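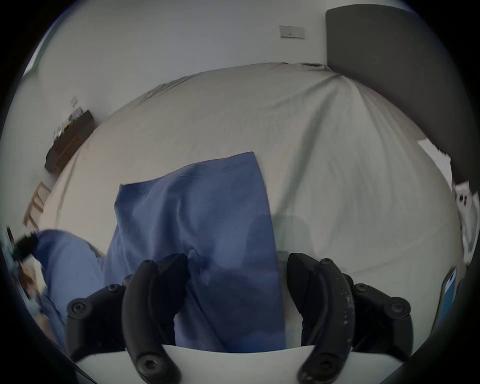

*The hand-held gripper over a folded blue garment on the bed.*

When I first called Amber Stevens at Wavgate, I asked whether she could talk for half an hour about how you teach a robot to fold laundry, and we were still on the phone when my coffee had gone cold and my neighbor had come and gone with a borrowed ladder. She is that sort of talker, I'm glad to say, and so is her colleague Lộc Cao, who joined us partway through with a sandwich in his hand.

Amber runs what the company calls the home tasks group. Her job is to collect demonstrations: a person does a chore with a gripper in hand, a camera on the gripper records it, and a model later learns from the recordings. "People expect me to have code on my screen all day," she says. "Mostly I have bedsheets on it. I watch other people handle shirts, and I've developed strong feelings about collars."

The current round of work goes by the name Bridolell, and the goal for September is 500 good demonstrations of clothing being picked up, flattened and folded on a bed. They had 192 when we spoke. I said that sounded like a respectable pile already, and Lộc laughed and told me I should see how many were thrown out to get there.

"The first week, I was terrible," he says. "I folded the way I fold at home, very fast, and with a lot of help from my other hand and my chin. With the gripper you've got two fingers and that's it. You come down over the hem, you close, you lift, and if you took hold of two layers when you wanted one, well, you go back and do it again." 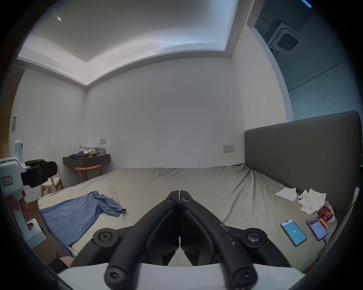

**Ineke Kuipers**

I wanted to know why they bother with a real bed, with its wrinkles and its soft give, when a table would surely be easier. Amber had plainly been asked before, and she was kind about it.

"A table is lovely, and we started on one! But a mattress pushes back. You press down to pinch a sleeve and the whole surface dips, and the sheet wants to come up along with the shirt. A person makes up for that without thinking, and I want that in the recording – the little bit of extra care as the fingers come in low."

The same goes, she says, for all the things that live on beds, like phones and chargers and tissues and snack wrappers. She used to tidy before each session. Then Wim Declercq, who trains the models, asked her to stop, and these days she leaves things where they are unless they're in the way of the shirt.

Before Bridolell the group did everything by remote control, with an operator sitting at a pair of handles and an arm copying the movements across the room. Lộc still likes that setup for certain jobs. "You see exactly what the robot can reach, and you can't cheat," he says. "If your elbow would have to go through the wall, you find out right away. With the gripper in my own hand I can stand anywhere and twist any way I like, and later Wim tells me, very politely, that no arm on earth bends like that."

So there are rules now, written up on a single page that Ilse Van Acker keeps revising. Move at a steady pace. Don't swing the wrist past what the arm can do. Keep the cloth in the camera's view as you close on it. Let go fully before you pull away. An attempt that runs past 30 seconds without a grasp gets dropped and started over, and Lộc tells me, with some pride, that his longest run without a dropped one is 9.

I asked whether doing this all day had changed how either of them handles laundry at home. Amber said no, her husband does it. Lộc thought for quite a while, long enough that I wondered if the line had gone dead.

"I slow down at the sleeves," he said finally. "I lay the shirt out with one sleeve toward me, I look at it, and I pick the spot before I reach. My mother saw me do this and asked if I was feeling all right."

They had another session to get to by then, and Amber still had a morning's worth of shirts to review, so we said our goodbyes, and she promised to send me Ilse's page of rules once the part about trouser legs was settled.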